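Flomix under-sink filter: flow dropped after cartridge change

Posted by Skikport, October 16, 2022

I changed the carbon block in my Flomix filter and the flow is now half what it was. The old one had been in since May. It's the Hemgate replacement, part 883. I flushed it for 4 minutes as the leaflet says.

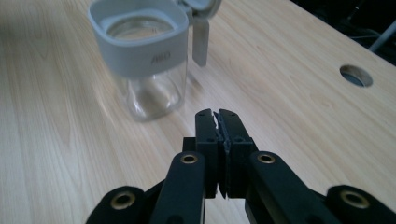 The water tastes fine, it's just slow. Mains pressure is good at the other taps. Is the cartridge faulty?

Nivaldo Fontes

Probably trapped air. Shut the inlet valve, open the tap, then turn the inlet back on slowly — a quarter turn at a time. Also check you took the plastic film off both ends of the cartridge.

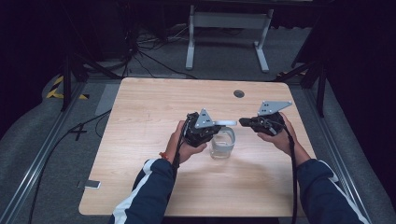
Clear glass on a wood-grain table.

If it's still slow after 24 hours, look at the micron rating on the label. A finer block will always run slower than a coarse one, and the housing takes either.
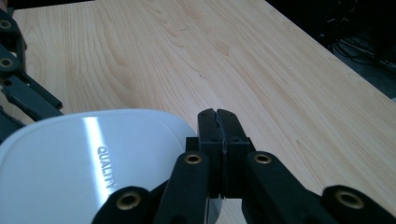

The O-ring wants a bit of silicone grease while you have the housing open. Don't use petroleum jelly on it.

Albers

had the same, mine was the isolating valve not fully open. 18 quid wasted on another cartridge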